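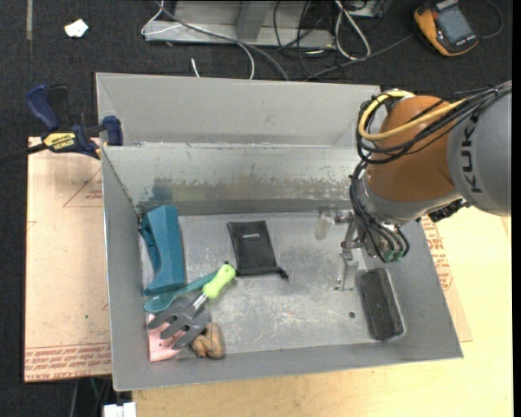 Attachment 1: bin 111, left side, lime handle on top

Ticket 311
Opened: 25 Sep 2026
Opened by: Padmavathi Devadiga
Area: Housewares stock, Rundoten
Priority: 3
Status: Open, waiting on Clornlow

Problem
The stock list for bin 111 says "forks and spoons, kitchen, mixed." I went to check it against the bin. The spoon is fine. It's teal, it's a spoon, no complaints. The fork has a lime-green handle, a hanging loop and broad curved prongs, and I would not care to eat a salad with it. It's a hand garden fork. According to Arura it is cutlery.

Steps tried

1. Searched Arura for "garden fork." No results. Searched for "fork." Got every dinner fork we have ever carried, and this one, filed under Dining.

2. Changed the category to Garden and saved. Arura thanked me and put it back under Dining.

3. Changed it again with the bin record closed. Same result, minus the thanks.

4. Looked up the import rules we got from Clornlow in May. There is a line that sends anything with "fork" in the name to Dining. It is a short line and very sure of itself. I don't have edit rights for it, so I can't fix it, only resent it.

5. Renamed the item "hand cultivator" to get around the rule. It stayed in Garden this time. Then the label check failed, as the name no longer matched the tag. Changed it back. It is cutlery again.

Other items in the same bin
Teal plastic piece, long and angular, leaning on the left wall. Listed as "utensil, other." It has a broad flat face and a curved, tapered lower end. I'm not prepared to say what it is for. If anyone on the Venkataraman account recognizes it, please put a name in the comments. "Thingy" has already been suggested and won't pass the label check either.

Pink item with a ribbed lower edge, front left corner, partly under the fork. No line for it on the list at all. Please don't add one from the photo, get it out and look at the whole thing first.

Workaround for now
Leave the fork in bin 111 and ignore the category. Do not move it to the dinner fork shelf, whatever the pick sheet tells you. If the pick sheet sends you there anyway, mark the line "held, see 311" and carry on with the next one.

Comments

Clornlow support: Thank you for reaching out. Can you confirm that the item is a fork?

P. Devadiga: Yes. For soil.

Clornlow support: Thank you. We can see that forks are mapping to Dining as expected. May we close this ticket?

P. Devadiga: No. Please add an exception for "garden" or "hand" ahead of the fork rule. While you are in there, look at the line for "spade," which currently goes to Playing Cards.

Clornlow support: Passed to the rules team. They have a limit of 2,000 exceptions per account and would like to know if you are near it.

P. Devadiga: This would be our first.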